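Postis Classroom Planner: Set-up Guide for Teachers
Section 2: Building your first month

Welcome back! If you've finished Section 1 you'll have a login, a class name and a blank calendar waiting for you. Now for the fun bit – filling it with lessons your pupils will look forward to. Have your term dates and your class list to hand before you start.

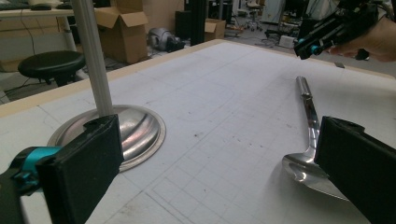
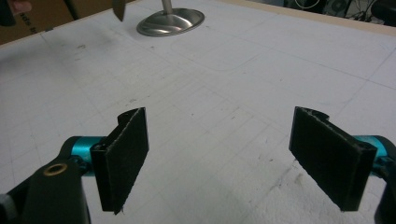
White tabletop, both views.

2.1 Choose a month

1. Open the planner and select Months from the menu on the left.
2. Pick the month you want to build. We'll use December in this guide, as it's short, busy and full of odd half days, so you get to try nearly every feature in one go.
3. Type in your first and last teaching days. The weeks in between fill themselves in.
4. Mark any days when the class is out of the room (trips, concert rehearsals, the dentist van and so on). These turn grey, and no activities will be placed on them.

Note: If your school runs a two-week timetable, switch on Week A / Week B before step 3. You can do it later, but you'll have to enter your grey days again.

2.2 Add activities from the Garnow library

The Garnow library comes with your account and it's a lovely thing to browse. There are 41 ready-made activities in the winter set alone, and each one opens with a list of what you need, a set of directions and a few tips from teachers who have run it with their own classes.

1. Select Library, then Winter.
2. Filter by age group. Activities marked with two stars suit mixed classes as well.
3. Drag an activity on to any white day. It will snap to the next free slot.
4. Open the activity and set its length. Most are written for 30 minutes, but the writing tasks stretch happily to a double lesson if your pupils get stuck in (ours usually do!).
5. Select Keep. The day now shows a small green corner.

Caution: Dragging an activity on to a day that already has a green corner replaces what was there. To keep both, hold the Shift key while you drag.

Tip from Chia-hao Cheng, Year 4: "Put the snowflake symmetry lesson before the snow poems. Mine had so many words ready by the time we picked up pencils – spiky, branching, feathery – that the poems nearly wrote themselves."

2.3 Make up your groups

1. Go to Class, then Groups.
2. Choose how many groups you'd like. The planner allows up to 8.
3. Select Shuffle for a random mix, or drag names across yourself.
4. To keep two pupils apart, tick both names and select Separate. Shuffle will respect this from then on.
5. Give each group a name. You can let the children choose, but do read the names through before you print the wall chart.

Note: Groups belong to the month, so you can start fresh in the new year without losing the old ones. They stay in your archive under Past Groups.

2.4 Print the pupil sheets

1. Select Print, then Pupil Sheets.
2. Tick the activities you want. Sheets come out in teaching order.
3. Set the number of copies. The planner suggests your class size plus one spare.
4. Choose Plain or Ullmont. The Ullmont layout has wider line spacing and bigger boxes, and it works beautifully for pupils who need more room to write.
5. Print one sheet first and check the margins before you send the whole batch.

Caution: Double-sided printing puts the answer page on the back of the last pupil sheet. Untick Include Answers if you're printing on both sides.

2.5 Share with a teaching partner

If you share a class, do try this. Oskari Sjöberg and his job-share partner at Väisänen plan the whole month between them this way, and he leaves a note on the handover day saying where each group got to.

1. Select Share and enter your partner's school email address.
2. Choose Can View or Can Edit.
3. Ask your partner to accept the invitation from their own account.
4. Leave a comment on any day by selecting the speech bubble. Comments never appear on printed sheets.

Note: Supply teachers can be given Can View for a single day. Set the date under Share, then Short Access.

Section last updated 25/03/2022. Go on to Section 3: Keeping track of reading.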